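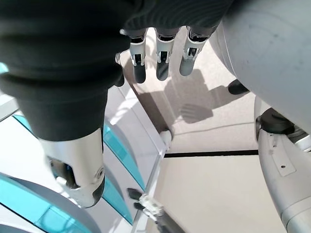 Is the Andard floor steamer worth the money for a small apartment?

It depends on your floors, and for mine I would buy it again, but only at the lower price.

I paid 110 dollars in September at the Trustar shop in Pirkandale. The regular price was higher, and the lady at the desk told me the sale comes back every few months. I have used it for 7 weeks now, mostly in the kitchen and in the hallway, where we come in with our shoes.

First the good points. The steam is ready in 35 seconds, I measured it with my phone more than once. The cord is long enough that I can do kitchen and hallway from one outlet. The head turns easily and it goes under the radiator, what my old Chisholm mop never did. Dried soup and coffee spots come away after two or three passes. I use no soap at all, and the floor does not feel sticky under bare feet in the morning.

Now the points I like less. The water tank is small. On the low setting I get 18 minutes from it, on high a good deal less, and then you must wait before you open the cap. The manual is strict about this and I think it is right, the cap gets very hot. The second thing is the pads. Two are in the box, and after several washes one of them has already a loose seam. New pads are sold only in packs of four – I would like to buy just one.

It is also not light. My neighbor Jeanie Drummond borrowed it for her bathroom and gave it back the same afternoon, because her wrist was hurting. For her tile she prefers a bucket and a brush. For me the weight is fine on the floor, but I don't enjoy carrying it up the stairs.

Please check your floor before you buy. My kitchen is tile and gave me no trouble. In the bedroom we have old wood with open joints, and there I don't use steam, only a damp cloth.

One small advice: empty the tank every time. I forgot it once over a long weekend and the first steam after that had a bad smell. With filtered water I have also less white marks around the nozzle.

Four stars from me. I took one away for the pads.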